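Ticket 353 – Absentee ballot tracker says "returned to sender," ballots were never sent
Opened by: Vy Doãn, Clokville elections desk
Status: Closed, with reservations

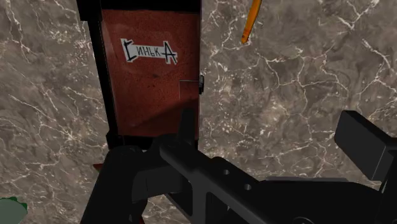
Reported at 8:40 a.m., which is when the phones started. Voters in the Pledusside precincts who asked for an absentee ballot are getting a text from the tracker telling them their ballot came back undeliverable. The ballots are in our back office. They have not been anywhere to come back from.

Two council candidates have already put out statements. One says the mayor is hiding ballots, the other says the mayor is too disorganized to hide ballots. Please treat as urgent.

9:15 a.m. – Rillard support
Thanks for reaching out! Have you tried clearing your browser cache?

9:22 a.m. – Vy Doãn
The messages are going to voters' phones. I cleared it anyway. I am now logged out of everything.

10:05 a.m. – Rillard support
Passing to second level. Please send the export file and the number of voters affected.

10:31 a.m. – Vy Doãn
Export attached. 353 texts went out, same as the ticket number, so at least something matches. All of them are in Pledusside. The other precincts are fine, or haven't looked at their phones yet.

11:48 a.m. – Ông, second level
Found it. Your county changed its status codes before the November election. Code 19 used to mean "printed, waiting to mail." In the new list it means "returned." Your Pledusside file was made with the old list and everything else with the new one. Did somebody use a saved template?

11:56 a.m. – Vy Doãn
Yes. It's called FINAL_use_this_one. There is also a FINAL_use_this_one_2, and that has the new codes. I have had a talk with myself.

12:20 p.m. – Ông
Send the file again from the second template. I've paused outgoing texts on our side so nobody gets a third opinion.

1:10 p.m. – Vy Doãn
Sent. The tracker now shows "printed" for all of Pledusside except nine voters, who show nothing at all.

1:42 p.m. – Ông
Those nine have an apartment number typed in the ZIP code box. Fix the addresses and load them by hand. Then I'll turn texting back on with a correction. Draft wording: "Your ballot has not been returned. It has not been mailed yet. We are sorry for the confusion."

1:50 p.m. – Vy Doãn
Approved. Please take out "yet," one of the candidates will want to know what we mean by it.

3:05 p.m. – Ông
Correction sent, old template locked. OK to close?

3:30 p.m. – Vy Doãn
Close it. The first candidate has a new statement out asking why we changed the status.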